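Poltel Call Consent Recorder, Model 2415

Print this page
E-mail this page
Share (14)
Search products Enter keyword or part number Go

The Poltel Call Consent Recorder is a desk unit and records service for businesses that place telephone calls to consumers. It is supplied to collection agencies, law offices, medical billing departments and other organizations that must be able to show, when a complaint is filed, whether the person called had agreed to receive the call and whether that agreement was later withdrawn.

Poltel manufactures the unit. Flirkano is the authorized distributor for the United States and provides installation, training and records support.

Purpose

Complaints under the Telephone Consumer Protection Act often depend on a small number of facts: the number dialed, the date and time of each call, the equipment used to place it, and what the called party said about further calls. In many offices these facts are held in separate systems. The dialing log is kept by the telephone provider, the account notes are kept in the collection software, and signed consent forms are kept in a file room or by the original creditor. When counsel asks for the complete history of one telephone number, staff must put it together by hand, and gaps are common.

The Model 2415 keeps a single record for each telephone number. Every outgoing call is entered automatically. Consent documents may be scanned and attached. When a called party asks that calls stop, the operator presses the Revoke key during the call, and the number is blocked on all connected lines before the next call can be placed.

Principal features

Each unit supports up to 14 telephone lines. Larger offices may connect several units to a shared record store.

Call entries cannot be edited after they are written. Corrections are made by adding a note, which carries the name of the operator and the time of the note. The original entry remains in place and is included in every export.

The Revoke key is a physical key on the front of the unit and cannot be reassigned. A supervisor may release a blocked number only after entering a written reason and attaching a supporting document.

Calling hours are set by the time zone of the account address. Where the area code and the account address point to different zones, the unit applies the narrower set of hours.

The unit may be set to warn the operator when a number has been reported as reassigned to a new subscriber. Reassignment reports are not included in the purchase price and must be obtained by the customer from a suitable source.

Audio recording is available as an option. It is turned off when the unit is shipped. The laws of several states require the agreement of all parties before a conversation is recorded, and customers are asked to consult counsel before turning this option on.

Records and litigation holds

An export may be prepared for one number, one account or one range of dates. It contains the call entries, the attached documents, all operator notes and a certificate page stating when the export was made and by whom. The certificate page has a space for the signature of a records custodian.

When a complaint or demand letter is received, a supervisor should place a hold on the affected account. A held account is not subject to the ordinary deletion schedule. The hold remains in force until it is released by two supervisors. The unit keeps a separate list of holds, with the date each was placed and released.

Poltel and Flirkano do not give legal advice. Use of the Model 2415 does not establish that any call was lawful, and the exports are not a substitute for the review of records by an attorney. Whether a record is admitted in a particular court is a question for that court.

Supplied with each unit

Recorder with power supply
Line connection panel
Operator guide and supervisor guide
3 supervisor access cards
Wall notice on calling hours

Installation and training

Installation is carried out by Flirkano staff during ordinary business hours. The customer should have the account list ready in one of the file formats named in the supervisor guide. Accounts that are in litigation at the time of installation should be marked in advance so that holds may be placed on the first day.

Operator training takes one morning. Supervisor training takes one full day and covers exports, holds, release of blocked numbers and the preparation of a certificate page. Atif Khokhar coordinates the training calendar and should be contacted if sessions are needed at more than one office. Sessions for July are held at the Atcombe training center, and places must be reserved in writing.

Customers using the earlier Cusi recorder may transfer their records to the Model 2415. Call entries and notes are transferred in full. Scanned documents are transferred only if they were stored on the unit itself. The Cusi recorder should be kept, unaltered, for as long as any matter involving its records remains open.

Warranty and returns

The unit is covered against defects in parts and workmanship under the terms printed in the supervisor guide. Before returning a unit for repair, the customer must make a full export of its records. Units that contain held accounts will not be accepted until the customer has confirmed in writing that the held records have been preserved.

Ordering

Orders are accepted from businesses only. Please state the number of lines, the collection software in use and the states in which calls are placed. Prices are provided on written request.

Page last reviewed Sun 27 April

Print this page
E-mail this page
Comments (1)

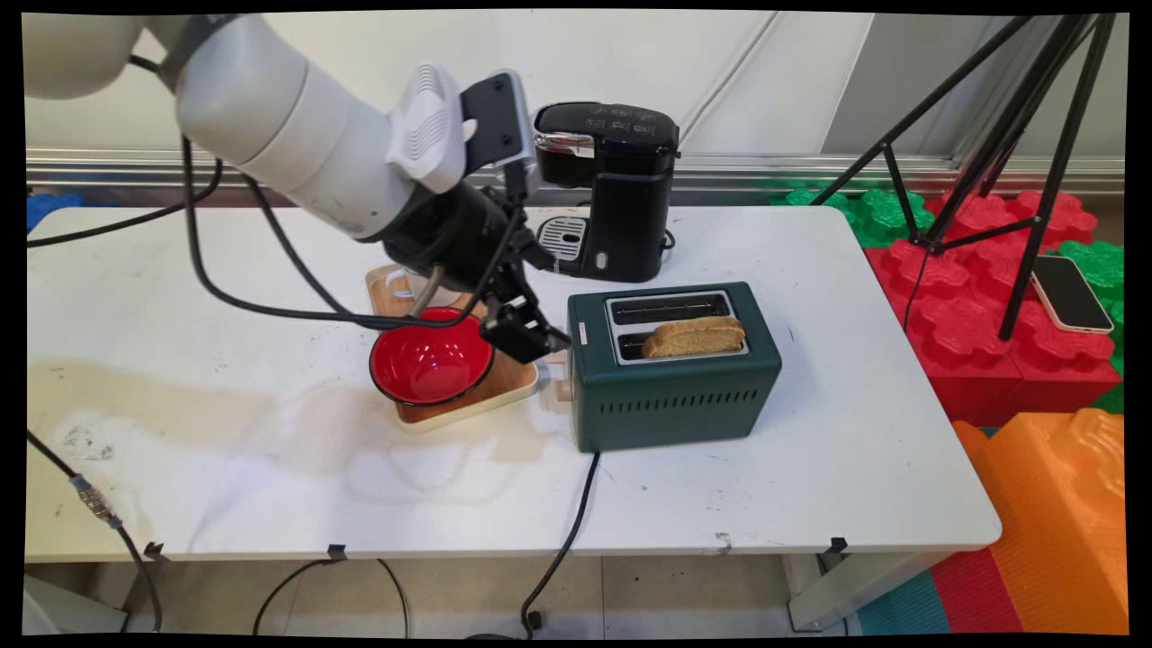 Shoaib Rizvi
We moved over from the Cusi recorder this spring and the call entries came across without trouble. My question is about the two supervisors needed to release a hold. Our office has only one. Can our outside counsel be given the second access card, or does it have to be an employee? The supervisor guide does not say.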